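梅雨天和回南天，厨房干货怎么存

更新：2021年11月24日 星期三
栏目：居家小窍门 > 厨房收纳

南方的厨房一年里有大半年是潮的。米生虫、紫菜发软、虾皮发黄、饼干没了脆劲，多半是存放的方法出了问题。下面按种类写，挑自己家里有的看就行。

一、大米和杂粮

一次少买。两三口之家，五公斤一袋的米比较合适，开袋后一个月左右吃完。买回来先分装，干净的饮料瓶就很好用，瓶子洗净后倒扣两天，里面一点水珠都不能有，再用漏斗灌米，灌到瓶口，拧紧。

新买的杂粮，尤其是散称的绿豆、红豆、薏米，可以先放冷冻室冻三天，再拿出来回到室温。回温的时候不要打开袋子，否则外面的水汽会凝在豆子上。

已经生了米虫的，摊在阴凉通风处，虫子会自己爬走。不要放到太阳底下暴晒，晒过的米容易开裂，煮出来发碎。如果闻着有霉味，或者米粒上有黄绿色的斑，整袋扔掉，淘洗是洗不掉的。

二、面粉、淀粉、糯米粉

原袋口卷紧，用夹子夹住，外面再套一个密封袋。取粉的勺子单独放，用湿勺子舀一次，整袋都可能结块。结了小块但没有异味的，过筛还能用。夏天用得慢的，直接放冷藏，远离有味道的菜。

三、菌菇和海味

香菇、木耳买来先摸，发软就先烘一下再收。烤箱60度，门开一条缝，烘半小时，完全放凉以后装罐。热的时候盖盖子，等于白烘。

虾皮、干贝、小鱼干含盐多，吸潮快，一律冷冻，按一次的用量分成小包。紫菜撕成小片，和一包干燥剂一起放进铁罐。

四、饼干、米饼和零食

大包装拆开以后，吃不完的要当天封好。独立小包装的可以把外面的大袋拆掉，小包直接码进盒子里，省地方，也容易看见还剩多少。码之前看一眼封边有没有漏气，漏气的先吃。外袋上的保质期剪下来，贴在盒盖里面。

已经软掉的米饼和苏打饼，铺在烤盘上，用100度烤五六分钟，凉透就脆回来了。夹心的和涂了巧克力的不适合这样处理。也不要用微波炉长时间转，边上容易焦。

五、糖、盐和调料

白糖结块，在罐子里放一小片苹果，盖好放一夜，第二天取出苹果，糖就松了。红糖也可以用这个办法。盐罐底下垫几粒炒过的生米，吸潮用，一个月换一次。

花椒、八角、桂皮这些不要放在灶台上方的柜子里，那里又热又有油气，香味跑得快。胡椒粉和辣椒粉瓶口不要对着冒热气的锅直接撒，倒在手心或小碟里再下锅，瓶口就不会糊住。

六、干燥剂怎么用

食品里拆出来的小包硅胶可以攒着，包装完好、没有沾油的才留。变色硅胶吸饱后颜色会变，按包装上写的办法烘干再用。生石灰的那种不要重复用，也不要沾水，会发热，家里有小孩的拆出来直接丢进干垃圾桶。

七、柜子

干货柜每个月腾空一次，用拧得很干的抹布擦，再用干布擦一遍，开着柜门晾半天。柜子靠外墙的，盒子和墙之间留两指宽的空。柜底铺旧报纸也行，潮了就换。

下雨天不要擦柜子，窗子也关上。等出太阳、湿度降下来的中午再开窗通风。

读者留言摘登

Pilar Salinas：苹果片我放了两天忘了拿，糖没事，苹果有点干，下次还是按一夜来。

Ximena Bravo：请问木耳可以冷冻吗？
回复：干的可以，但没有必要，密封放阴凉处就够了。泡发以后没吃完的，沥干水装袋冷冻，尽快吃掉。
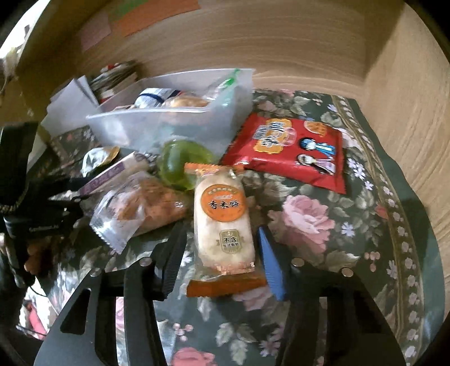
独立小包装的香米饼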